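Holberg two-finger gripper kit, bench review
Posted by Kwabena Agbenyega, December 14, 2025

I bought this kit to replace the gripper on our small teaching arm, which had worn out. It comes as a motor unit, a pair of brackets, flat black finger plates, a wrist camera mount and a bag of bolts. The cable is 55 cm long, enough for our arm but probably short for anything bigger.

Fitting took me most of an afternoon. The printed guide skips a step between pages 8 and 9, where you need to set the fingers fully open before you tighten the brackets. I missed that and had to take it all off again. Nevzat Baysal did the second one and was finished in under an hour, so it gets easier once you know.

The software is plain and does what it should. You set an opening width and a closing force, and both are saved when you switch off. I would have liked a way to name the saved settings.

For testing we used things from the toy cupboard: foam alphabet letters, a light-blue plate and an off-white bowl. The letters are a fair test for this sort of gripper. They are soft, they turn when you nudge them, and an "m" needs a different approach from a "u".
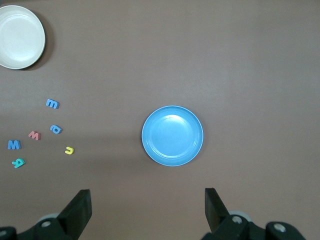 Grip on foam is good at the lowest force setting. Go higher and the letters squash, then spring out when the fingers open. Plates are harder. Flat fingers can't get under a rim that sits close to the table, and we had to come down over the edge with one finger each side of it. Bowls were easier.

The camera mount holds firm, but check its screws after the first few days. One of ours had worked loose.

Spare finger plates are sold in packs of 2. Duldale had them in stock when I ordered, and Jombridge did not.

I'd buy it again for classroom or bench work. If you mostly pick up flat, hard things, look for a kit with thinner fingertips.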